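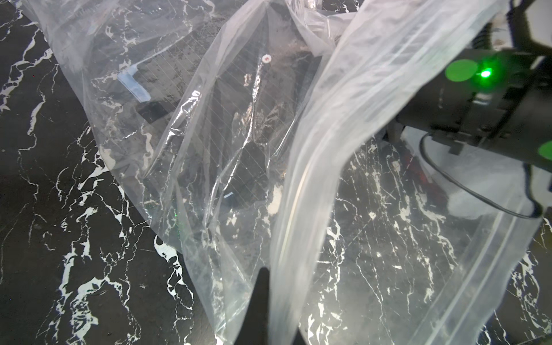

Budget notes, end of year

I said in October that I would write down what the second arm is going to cost us, and I have put it off until the shop is closed for the holidays. It is 24 Dec 2022, the heat is off in the back, and I have the spreadsheet open.

For anyone new to this blog: I do the purchasing and most of the maintenance at Riquelme, a small contract packing business. We put other people's goods into bags and boxes. We have one arm now. The plan is to have a second one running before next fall, working on bagged goods, and those are the hard part of what we do.

The first arm was bought for cartons. Cartons are easy to budget for. You know the weight, you know the faces, you pick a gripper from a catalog and it works or you send it back. I priced that job in an afternoon and was off by very little.

Clear bags are different. The film shines, it folds over itself, and it takes a new shape every time you touch it. The camera at the wrist sees a bright crease and has to decide if that is an edge or only a reflection. My first draft of the budget treated this as a software problem with no cost attached. Walter Castaño read the draft and asked what I had put down for lighting. I had put down nothing.

So the lighting line is now $800. It covers two diffuse panels, the mounts, and a dimmer. I could get cheaper panels, but the ones I tried last spring flickered on camera and I lost two days to that.

The next line is fingers. The arm itself is the big purchase and people always ask about it, but the arm is a single quote and it doesn't move much. Fingers wear out and get swapped. For film we want narrow tips with some grip to them, and the tips are a consumable. Skatano sells a set for $107. I have budgeted for six sets in the first year. Negin Nazari thinks four is enough if we stop letting people use the teach mode to press down on the table. She may be right, but I would like to have spares in the drawer.

Cables. I left these out of the first budget completely and ended up paying for them out of the tape and labels money. A wrist camera needs a cable, the gripper may need another, and every one of them has to have enough slack to let the wrist turn without hanging where it can snag a bag. We went through three before we found a length that worked. The good ones from Broltum are $311 for a pair with the strain relief already fitted. I have put down two pairs, one to run and one on the shelf.

Then there is the work surface. I had a long argument with myself over this. A plain matte table is the easiest thing for a camera to look at, and if you control the whole cell that is what you should buy. But our customers send us out to pack on their sites a few weeks a year, and their counters are whatever they are. Polished stone is the worst I have dealt with, especially a dark one with a strong pattern, which shows straight through clear film. I decided against buying a special table. The money goes into trial time on bad surfaces instead, and trial time is mostly wages.

Wages are where I was furthest off the first time. I wrote down 30 hours for setup and we were past that before the carton job was reliable. For bags I have tripled it. If we come in under, the rest goes toward a better compressor.

Things I looked at and left out for now:

A suction tool. It does well on flat, tight packages and poorly on a loose bag with a lot of wrinkles. We can rent one for a week before deciding.

The Prorwood service contract. It is a fair price for a shop with five arms. With two, I would rather pay per visit. I did ask them to hold the quote until the end of January – they agreed, in writing.

A used arm. Walter found a decent one, low hours, but the controller is a generation behind ours and I don't want to stock parts for both.

The total goes to the owners in the second week of January. I expect them to push on the spare parts, as they did last time, and I will probably give up one of the finger sets and keep the cables. The lead time on the arm is the thing I can't do much about. The last quote said 14 weeks, so if they sign late we are into summer before we can start trials.

If you have priced a job like this with soft film, I would like to hear what you spent on lighting. Mine still feels like a guess.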